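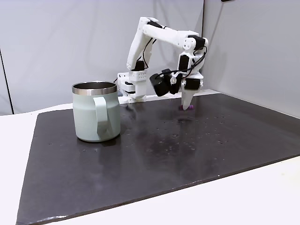 Wie pflegt man eine dunkle Tischplatte, auf der jeder Wassertropfen zu sehen ist?

Am besten mit einem weichen, leicht feuchten Tuch, danach gleich mit einem trockenen hinterher, und Scheuermilch bleibt im Schrank.

Magazin > Wohnen > Gespräche > Die dunkle Platte auf dem weißen Tisch

Suche Suchbegriff eingeben Los

So hat sie es mir gleich an der Tür gesagt, noch bevor ich die Jacke ausgezogen hatte. Sie führt seit Jahren einen kleinen Laden für Küchen- und Tischsachen in Bureck, und ihren Namen möchte sie nicht im Netz lesen, was ich gern respektiere. Geredet haben wir dann einen ganzen Samstag lang, mit einer Kanne Tee und viel Abschweifung.

Angefangen hat alles mit dem weißen Tisch. »Der war mir immer zu empfindlich«, erzählt sie. »Weiß ist wunderschön, solange niemand daran isst! Ein bisschen Rote Bete, ein Ring vom Kaffee, und man wischt und wischt und ärgert sich.« Also hat sie sich eine große dunkelgraue Platte daraufgelegt, die aussieht wie Schiefer und fast die ganze Fläche einnimmt. Vom Weiß ist nur noch wenig zu sehen, und genau so wollte sie es haben.

Ob das nicht düster wirkt, habe ich gefragt, und da musste sie lachen. »Das hat mich meine Schwester auch gefragt. Aber schauen Sie sich doch die Wände an, hellgrau, beide, bis in die Ecke hinein. Da darf der Tisch ruhig dunkel sein. Und die Oberfläche glänzt ja, da kommt immer etwas Licht zurück.«

Bestellt hat sie die Platte über Tusaslow, einen Händler, mit dem ihr Laden schon lange arbeitet. Sieben Wochen hat sie gewartet (»eine Ewigkeit, ich habe jeden Morgen aus dem Fenster geguckt«), und im Oktober kam sie dann endlich, so schwer, dass sie zu zweit getragen werden musste. Unter den Ecken kleben Filzpunkte, damit nichts verkratzt. Die würde sie heute gleich mitbestellen, denn beim ersten Hinlegen hat sie keine gehabt und sich prompt einen kleinen Kratzer in den Tisch geholt.

Mit dem Wasser hat sie ihren Frieden gemacht. »Auf Dunkel sehen Sie jeden Spritzer, auch den winzigsten. Ich finde das inzwischen sogar hübsch, diese hellen Pünktchen, wenn Licht darauf fällt. Nur über Nacht lasse ich nichts stehen, unser Wasser ist sehr kalkhaltig.« Essig nimmt sie keinen, Zitrone auch nicht. Öl hat sie einmal probiert und danach tagelang Fingerabdrücke gezählt, wie sie sagt.

Dann kommen wir auf den Becher, und da wird ihre Stimme gleich noch eine Spur wärmer. Blasses Salbeigrün, matt, oben ein blanker Rand aus Edelstahl, dazu ein flacher Henkel im selben Ton. »Auf Weiß ging der völlig unter! Auf der dunklen Platte steht er da wie ein kleines Möbelstück.« Sie mag, dass er so gerade Seiten hat und nach unten hin etwas breiter wird. Den Rand poliert sie mit einem Brillentuch nach, das Grün lässt sie in Ruhe, weil matte Flächen vom Reiben irgendwann speckig werden.

Was sie jemandem rät, der sich auch so eine Platte zulegen will? »Erst ein Stück dunkle Pappe in der richtigen Größe hinlegen und eine Woche damit leben. Und dann bitte nicht gleich alles vollstellen.« Den Tee haben wir übrigens in der Küche getrunken, im Stehen.

Kontakt | Impressum | © Magazin Protow | Nach oben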